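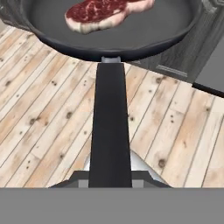
Revlow Warm-ups – README

Recordings of long tones, scales and chorales from two wind bands, Morkau and Pestberg, plus the tuning marks that go with them. Put together by Kulsoom Naqvi. Version 2, last changed 2018-03-10.

Read the known problems before you use the chorales. Please.

What's in it

3,514 clips. 113 rehearsals. 85 players, most of them in only one band, a few in both. Clips are cut from the first part of the evening, before the proper pieces come out. No concert recordings, no repertoire still in copyright.

Three kinds of clip:
longtone – one player or one section holding one note
scale – full band, up and down, concert B flat or E flat mostly
chorale – full band, first phrase only

Folders go band, then season, then rehearsal. File names are band letter, rehearsal number, kind, take. So m_041_longtone_03 is Morkau, rehearsal 41, third long tone of the evening. Take numbers sometimes skip. A skipped number is a take somebody talked through and I threw it out.

How it was recorded

Stereo pair on a tall stand behind the conductor, same spot each week as far as the hall allowed. Pestberg moved to the smaller hall in January and it shows, much drier, and you hear the radiators. Clips from after the move have hall = b in the table. Levels set once at the start of the evening and then left alone, so don't normalise across rehearsals if you care about dynamics.

Everything is WAV, 48k, 24 bit. I did try smaller files. The clarinets suffered.

The table (clips.csv)

clip_id – matches the file name
band – m or p
hall – a or b
section – flute, clarinet, sax, horn, trumpet, trombone, low, perc, full
player – a number, blank for section or full band
note – concert pitch, not written pitch. Horn players, I'm sorry
cents – how far off the reference, from Hayat
mark – tuning mark given by ear, see below
comment – whatever I typed at the time, spelling as is

Concert pitch throughout. I've had this question more than any other. If a trumpet clip says B flat the player is reading C.

Cents values come from Hayat, the little pitch script in the tools folder. It takes the middle of the note and ignores the start and the end. Works well on flute and trumpet. Poor on tuba, which it likes to put an octave up, so anything in the low section has been gone over by hand and corrected. Timpani have no cents value at all.
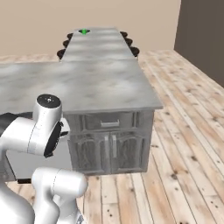 Kitchen island with a marbled top, robot arm at lower left.

Reference pitch

A = 440 for Morkau. A = 442 for Pestberg, because their glockenspiel is at 442 and it isn't going anywhere. Column is called ref in the season file, not in clips.csv. Should really be in both. Next version.

Cold halls pull everyone flat in the first few minutes. First clips of a winter rehearsal can look dreadful and then the same people are fine by the scale. So don't judge a player on take 01. If you're comparing players, drop the first two takes from each evening – that's what I do.
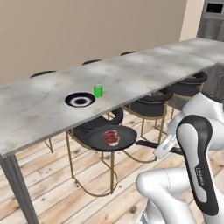

Tuning marks are given by ear, by the conductor, straight after the note stops, before anyone has looked at a meter. One hand signal, no talking, and I write it down. Three marks: c, r and o, for centre, ring and outside. Think of the plate with its dark middle, the white ring round it and the black rim. Dark middle is c, in tune and steady. White is r, near enough that the player can fix it alone. Black rim is o, stop and tune properly. Blank means no signal was given, which usually happened when half the trombones came in late. The marks do not line up neatly with the cents column and they aren't meant to. A wobbly note can average out at zero cents and still get an o, and it should.

Known problems

Morkau chorales from the first season have a bad join on the right channel. Left is fine. Use left.

Some section labels are wrong where a player was depping on another instrument. Bass clarinet filed under low in places, under clarinet in others. I've fixed the ones I found.

Scale clips sometimes include the count-in, sometimes not. Sorry. No column for it yet.

Comments column has odd abreviations. "WB" is "watch breath". "AG" is "again". "LP" is lost, if anybody remembers let me know.

One conductor gave all the Morkau marks and another gave all the Pestberg ones, so band and marker can't be pulled apart. Pestberg marks are harsher. Don't use this to say one band is better tuned, you'll upset people and you'll probaly be wrong.

Consent and use

All players signed the form, parents too for the under 18s. Names removed, player numbers shuffled between seasons, so you can't follow one person over the years. Please don't try.

Free for teaching and for non-paid research. Not for adverts, not for sample packs. If you use it in a talk or a course, credit Revlow Warm-ups and Kulsoom Naqvi.

Changes since version 1

Pestberg small hall added.
Low section cents corrected by hand.
Duplicate takes taken out.
Marks renamed from 1, 2, 3 to c, r, o, as people kept reading 3 as the best.

Still to do: ref column, count-in column, a proper split of sax into alto, tenor and bari. Corrections welcome, send the clip_id with them.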